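ok thread on moving the supper club out of my flat and into an actual room. people keep asking so. 11 posts, maybe fewer, typing this on the bus

**1.** Started January, six people round my table, a pot of lentils and whatever was cheap at the market. Was never meant to be a Thing. Then folk told folk and I had a waiting list in a notebook

**2.** The room is above Kyriakidis, the shoe repair place. Big windows, terrible stairs. Rent is 70 a night including the kitchen, paid up front, no refund if you cancel late. Read that bit twice before you sign anything, I didnt

**3.** Money, as that's what everyone messages me about. Had 900 saved to set the whole thing up. Blew 400 of it on pans and a second hand hot cupboard before I'd sold one ticket. Would not do it in that order again. Sell the tickets, THEN buy the pans

**4.** Insurance!! Get it. Your home policy wont touch paying guests. Took me two phone calls and a form, less bother than I'd built it up to be

**5.** Also tell the council you're a food business. It's a form, it's free, do it weeks ahead and not the night before like some of us

**6.** Menu. Started with five courses because I was showing off. Down to three now. Soup that can sit, a main that can sit, cold pudding. Anything that needs you at the stove at the last second will ruin your evening. Ask me about the night of the fishcakes

**7.** Cutlery. Bought mixed boxes from house clearances, a few quid each, and everyone gets whatever they get. Pale forks look nice on a dark top, is my one styling opinion
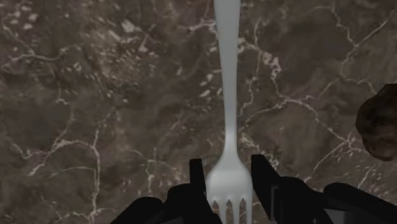 **8.** Tickets. I use Pevamau, they take a cut but it chases people for payment so I don't have to. Tried doing it by bank transfer and spent a whole evening matching names to numbers. Somebody had paid as "DAVE SOUP". Still no idea

**9.** Allergies. Ask when they book, ask again the day before, write it on a card and stick the card where you plate up. People forget to mention nuts. They do, they just forget

**10.** Help. Njoroge Kaijage does the door and the washing up and gets paid properly for it, same as I'd want. Did the first two nights on my own, was still scrubbing a roasting tin at one in the morning. Don't

replying to a few:

- no I don't do wine, bring your own, licence is a whole other headache
- yes to kids if they'll sit
- the bread is from Bravo on the corner, I can't bake, stop asking for the recipie
- veggie always, vegan if you tell me when you book

**11.** Next one's nearly full, a couple of seats left on the long table. Squash soup, bean stew, pear thing. Link's in my profile. right this is my stop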